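Where the liners hang
Grerar's facilities lead on bins, bags and one adhesive hook

The Fena office gets through 80 black liners a month. The facilities lead at Grerar stores them on the wall, on a small white adhesive hook.

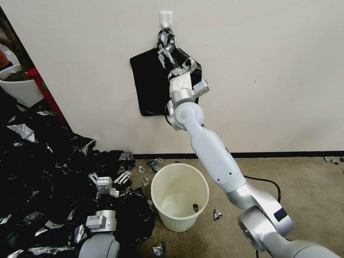
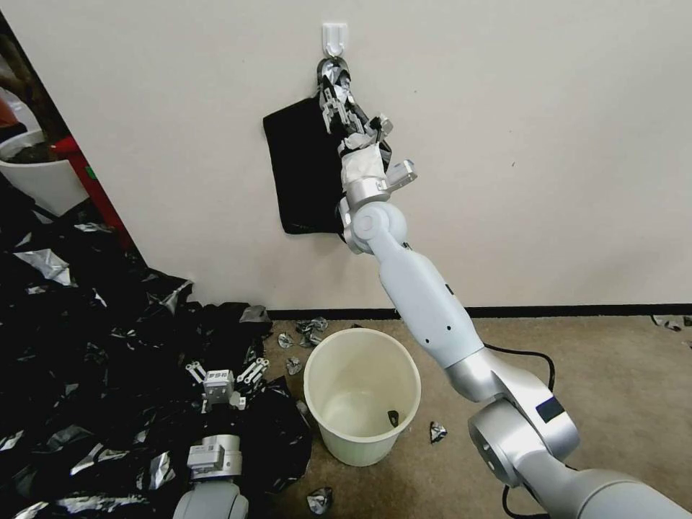
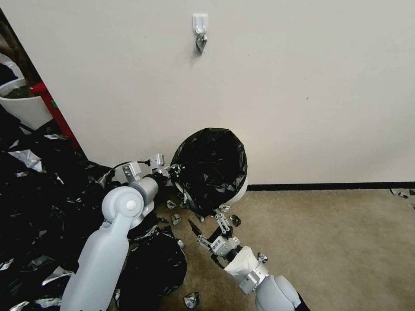 The white hook on the wall, in all three pictures.

"A drawer costs time," the lead says. "You open it, you dig, you pull out 4 at once." The hook sits at standing height and went up in January.

Bin prep follows a fixed order: open the liner fully, seat it, fold the top over the rim. "If it slips, the fold was too short. Allow seven centimeters."

The adhesive is the weak point. Hooks are replaced when the plate lifts at a corner.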